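How to Run the Cable Packing Demo for Open Day Guests

Hi all! Our Trendari open day drew 24 guests, and the packing table was a hit, so here's how to set it up yourself.

Coil the power cable and band it near the middle. 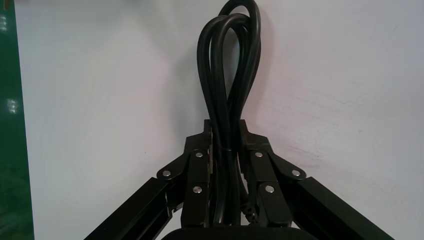
Guests love the start, so go slowly! Put the open box mid-table, between the two arms. 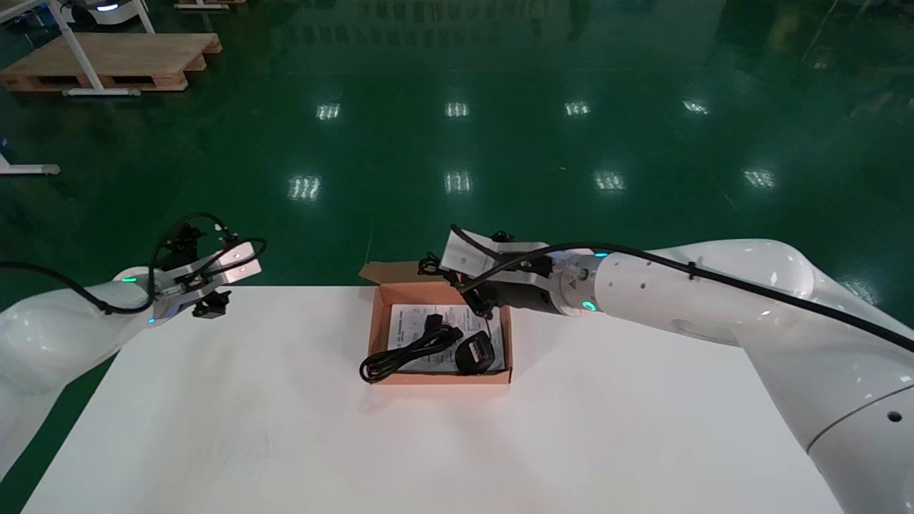 Then let Haruna Kikuchi's script run (nearly 18 minutes with questions) and keep everyone behind the line. 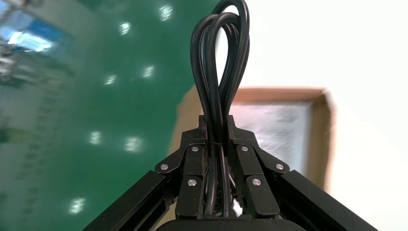

Banded cable in the gripper, open box behind

Questions? Ask Haruna!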